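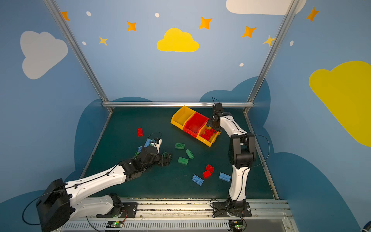
Week 7 — Sorting and classifying in the early years

Filed under: Course Handouts, Early Childhood, Math

Notes from the lecture, tidied a bit. Slides go up when Chanida Prasertsri sends them back.

Main idea: sorting comes before counting. Child who can put like with like is already doing math. Don't rush to numbers.

Order we usually see:
- matching (find me one the same)
- sorting by one property, color mostly
- sorting by one property, then re-sorting by another
- two properties at once (big AND red)
- explaining the rule to someone else

Re-sorting is the hard step. Lots of kids will happily sort by color then get stuck when asked for "another way". Wait. Count to 7 in your head before you say anything. Most of us jump in far too early.

Materials — bricks, buttons, lids, leaves, socks. Doesn't matter much. What matters is that the set can be sorted more than one way. All the same shape = only one game in it. Bins or trays help, so does a plain surface. Keep the set small to start, 21 peices is plenty. Tipping out 300 just gets you a mess and a tired adult.

Language: say "what goes together?" before "what color is it?" First one is open, second is a quiz. Also "how did you decide" — good with the older ones. Accept odd rules. Kid in the Serville group sorted lids into "loud" and "quiet". Perfectly good rule, she stuck to it.

Tidy up time counts as sorting!! Labels with a drawing plus the word.

Common mistakes
Correcting a sort that follows the child's own rule.
Too many bins. Start with 2.
Praising speed.

Reading: Phromma handout, first half only. Rattanakul chapter is optional but the bit on re-sorting is worth it.

For next time: watch one child sort anything at all, write down exactly what they say, no interpreting. Half a page. Hand in to Kauko Aaltonen, not to me, I'm away next week. If your placement is at Boonyarit ask the room lead frist.

We use cookies to remember your settings. Accept all / Manage choices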